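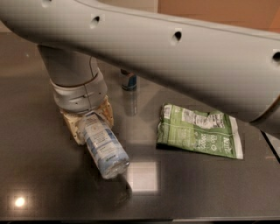 Bottle held at an angle in the gripper; can and snack bag still on the table.

Notebook entry, 23 December 2019
Student manipulation project, object set B
Entered by Diệp Trịnh; to be read by Ottavio Leone before the next session

Purpose. The course requires each group to show a pick from a surface shared with other items. Our group has chosen a can, a water bottle and a snack bag. The November entries dealt with single objects on the foam mat and should not be compared with the figures below, as the mat has been removed.

Setup. Arm controller running the Tromska build, unchanged. Closing force limit set to 300 in controller units. The planner was restarted before the first run and the saved poses were loaded from the Somum folder. The older Pramon poses remain on the disk and are to be left alone until grading is complete.

Runs. Bottle, 4 attempts, 3 lifts held to the end of the count. In the failed attempt the fingers closed too near the base and the bottle turned out of the grip. The approach point was then moved toward the cap, and the remaining attempts were made from that position.

The surface is a continuing difficulty. It is dark and glossy, and the overhead light shows in it as a pale square close to the working area. The segmentation step twice returned a region which joined the bottle to its own reflection. Mr. Leone proposed masking everything below the fitted table plane. This was entered as a setting and will be tested separately, so that its effect is not confused with that of the new approach point.
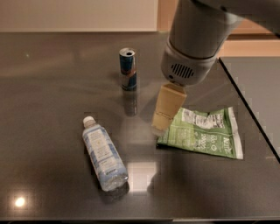 Finger above the upper-left corner of the bag, before contact. Bottle on its side, can upright.

Snack bag. No score is recorded for this item. The bag lies flat and offers very little height to the fingers, and the depth estimate varies across the creases. A pinch at a corner is preferred to a grasp across the middle. The script at present selects the center of the region by default – this must be changed by hand for each run.

Can. Not attempted. The group agreed to leave it standing as an obstacle until the bottle results are complete.

Outstanding:
Write the corner selection into the script (D.T.)
Test the plane mask on the bottle alone (O.L.)
Ask the Sombatkul group whether their finger pads may be borrowed
Copy the run logs to the course drive and note the folder name in this book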